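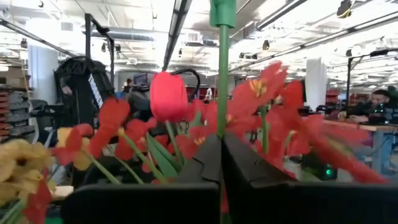
July 2021
by Latrice Begay

Quick one tonight as I've got the washing still to hang out. Several of you asked how the flat move went and whether I've done anything with the front room yet. No. Well, sort of. I've done the windowsill.

So. The sill. It faces north, there's a tall building opposite, and it gets maybe an hour of proper light in the middle of summer. I moved in back in February and killed three things on it by the time the clocks changed. A fern (crispy). A little lemon tree from my aunt, which I'm still not over. And a peace lily, which everyone told me you cannot kill.

Anyway I gave in and went fake. I know. I KNOW. My gran had a bowl of plastic roses on the telly for my whole childhood and I swore I never would. But I was sick of looking at a row of empty pots with soil in, and I'd rather look at something red.

Things I've learned, in no order, typing fast:

Buy single stems, not a ready made bunch. The bunches come joined at the bottom, all the heads at one height, and it looks like a petrol station. Singles cost more. I set myself a budget of 24 pounds and went over it, obviously, but only by the bus fare home.

Tulips are the best fakes. I'll argue this with anyone. A real tulip already looks a bit like it's made of plastic, it's so smooth and shut up tight, so a fake one hasn't got far to go. Roses are the worst. Too many petals, and they always get that fuzzy edge. Peonies can go either way. Yufang at work says silk ones are miles better than plastic and she may be right but have you seen what they want for them.

Bend the stems. There's usually wire inside. Give each one a curve, over your knee if you have to, becuase real flowers lean about all over the place and the shop ones stand like soldiers. I did mine in front of the telly and it took one whole episode of the thing with the lighthouse.

Cut them. Not scissors!! I ruined my good kitchen ones. You want wire cutters, and I had to borrow some off Nuwan downstairs, who also lent me a spirit level I hadn't asked for. Hold the cut end and point it at the floor, the bit flies off. Mine went behind the radiator and it can live there now.

Mix the heights. Some low, some poking up. And don't be scared of using lots. My first go was 8 stems in a big jug and it looked like the last day of a jumble sale. Went back, got more, ended up with 17 and that was much better, all crammed in.

Stick to two or three colours. I went reds and a coral and plenty of green. Had a purple thing in there for a day and it was all I could see. Purple thing is in the bathroom.

The jug. I got it from Sallska, the junk place by the canal, not the cafe with nearly the same name. Cream with a chip on the lip, twelve quid, wouldn't budge on the price. I filled the bottom with gravel or the whole lot tips over when you open the window. Found that out at six in the morning.

Dust. This is the real problem and why my gran's looked so sad. They get grey. I've tried a dry paintbrush (good), the hairdryer on cold (good, but it moves the dust onto the sofa) and a rinse in the bath with washing up liquid (very good for the plastic, would not try it with silk). Once a month is the plan. I've done it once.

Sun fades them as well, apparently, but I can't say that's going to be my problem is it.

One more thing, smell. You walk past and your nose expects something and gets nothing. Bit odd for the first week. Jinfeng reckons I should put a pot of real mint next to them so at least something smells green. So there's now a pot of mint, and it's alive, 12 days and counting. It gets moved to the kitchen window in the mornings like a cat being let out. Mint will grow anywhere I'm told, but then so will a peace lily.

My mum came round on her way back from the dentist and said "oh those are nice, where did you get those" and leaned in to sniff them. I said nothing. She's since found out and says she knew all along. She did not know.

What's next for the front room. Curtains, I think. The ones that came with the flat are brown and stop a good hand's width above the sill, which does my head in now there's something on the sill worth looking at. I've got fabric samples from two places, one a green linen sort of thing and one with a stripe. Leaning stripe. Also the shelf that Nuwan's spirit level says is not level, and it's right, a marble would be off the end in no time. Also need to ring the landlord about the window catch agian.

Will try and post again before the end of the month but work is mad and my laptop fan is making the noise. If anybody knows how to get candle wax out of a wool rug please put it in the comments, I've tried the brown paper and iron thing and now I've got wax and a brown mark.

Right. Washing.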